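We use cookies to improve your experience on this site. Accept | Manage preferences

Cudgate to move to fortnightly rubbish pickup in June

The Town of Cudgate will collect household rubbish every second week from June, with food scraps and recycling staying weekly. 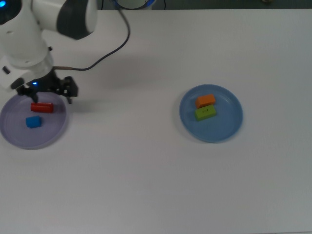

What changes

Under the new schedule, each household may put out one grey cart of rubbish per fortnight. The weekly limit until now has been two bags. Extra bags will need a tag, sold at the town office and at the Tosgate transfer station in sheets of 10.

Food scraps go in the green bin. The list of accepted material has been widened to include meat, bones, dairy, paper towel and uncoated paper plates. Plastic plates, ceramic plates and glassware are not accepted in either the green bin or the recycling. Intact pieces can be dropped at the reuse shelf at Tosgate. Broken pieces should be wrapped in newspaper and placed in the grey cart.

Carts must be at the curb by 7 a.m., with the lid closed and the wheels toward the house. Carts over 60 kilograms will be left behind with a notice on the handle.

Why the schedule is changing

A waste audit last autumn sorted material from 200 households in the older part of town and along the lake road. Food made up 40 per cent of the rubbish by weight. A good share of it was still in its packaging, and that packaging has to be removed before the food can be composted.

Kavinda Selvanayagam, the town's manager of solid waste, told council that the current landfill cell at Tosgate is filling faster than it was designed to. The second cell has been approved but has no construction date.

"Every tonne of food we bury takes up space and produces leachate that we then have to pump and treat," Selvanayagam said. "The compost pad has spare capacity now. The cell does not."

Two councillors voted against the change. Both cited odour in summer and the position of larger families in rental units, where cart storage is limited. Staff were directed to report back on a larger cart size after the first full summer of service.

Exemptions and costs

Households with medical waste or with two or more children in diapers can apply for a second grey cart at no charge. The form is one page and does not require a doctor's note. Approval lasts for 12 months and can be renewed by phone.

Buildings with more than six units are not affected and will stay on their private contracts. The town has set aside 400 replacement green bins for residents whose bins are cracked or missing. These are free while supply lasts, with proof of address.

Route maps

Collection zones have been redrawn. Streets north of the rail line are in Zone A and will have rubbish collected in the first week of the cycle. Everything south of the line, including the trailer park and the marina, is in Zone B. A printed calendar will be mailed with the spring tax notice.

Questions can be directed to the waste line at the town office between 8:30 a.m. and 4 p.m.

14 comments | 60 shares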